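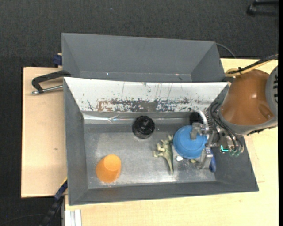 # Dastix adds sloped gray bin to Fallex small-item sorting line

4/22/23 - Dastix has released a gray open-top bin with outward-slanting walls for sorting toys, cups, lids and other loose household items. The bin joins the Fallex range and is sold to toy libraries, day care centers and repair shops.

The slanted walls leave the base open to view from above, so a cup or a toy dinosaur lying on its side can be picked out without tipping the bin. A white panel can be fitted to one long wall. It takes most of the scraping in daily use and is replaced separately.

Bins may be set one behind the other on a standard worktop. Dastix recommends sorting by shape before color: round lids and bowls in one bin, figures and irregular pieces in the next.

"Scuffs on the base are normal and do not affect use," said Roel Wouters, product manager at Dastix. "The panel is a wear part. Check it every 200 sorting sessions."

The Husulham toy library has used the bins since January. "We return 300 items to the shelves in a busy week," said Naveed Tarar, who runs the library. "Mixed pieces go in the front bin first."

The bin is sold in packs of 2 or 10 through Dinu, the distributor for the range. Replacement panels are ordered under the same listing.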